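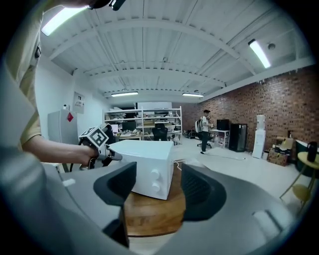

Kutthorpe Council adopts revised protocol for police attendance at public assemblies

KUTTHORPE, 2022-09-22 – Kutthorpe Council has adopted a revised protocol governing how council officers and police share responsibility for public assemblies in Nullari Square and the adjoining streets. The protocol replaces the interim arrangement and takes effect at the end of September.

Under the new document, the decision to close or clear a public space during an assembly must be made by a single authorised officer and recorded in writing at the time. The record must state the legal power relied on, the area affected and the agencies present. Where more than one agency attends, each must keep its own log and lodge a copy with the council within 2 business days.

The protocol also sets minimum notice requirements. Except where there is an immediate risk to safety, people in the affected area must be given at least 30 minutes to leave after the first audible announcement. Announcements must be repeated at each exit point, and at least one exit must stay open and unobstructed throughout.

Organisers expecting more than 500 participants will continue to lodge a notice of intention with the council. Smaller gatherings do not require notice, although organisers may ask for a briefing on road closures and access to power and water. There is no fee for lodging a notice.

The council received 172 written submissions during the consultation period. Most dealt with the handling of dispersal directions and the identification of officers from outside agencies. In response, the final text requires all attending personnel to display an agency name and an individual number on their outer clothing. A proposal to limit assemblies to daylight hours was not adopted.

Complaints about the conduct of an assembly operation will be referred to the agency concerned. The council will publish the number of complaints received and their status each quarter, together with a list of any closures ordered under the protocol.

The protocol applies to council land only. Assemblies on the Gonthorpe Road bridge and its approaches remain subject to separate traffic controls – a joint permit is still required for those locations.

Copies of the protocol and the notice form are available at the council's customer service centre and at Sorensen Street Library.

– ENDS –

Recent media releases
Road closures for Gonthorpe Road resurfacing
Sorensen Street Library: changed opening hours
Nullari Square lighting upgrade enters second stage
Draft parking plan open for comment

Contact: Media Office, Kutthorpe Council | © Kutthorpe Council 2022 | Back to top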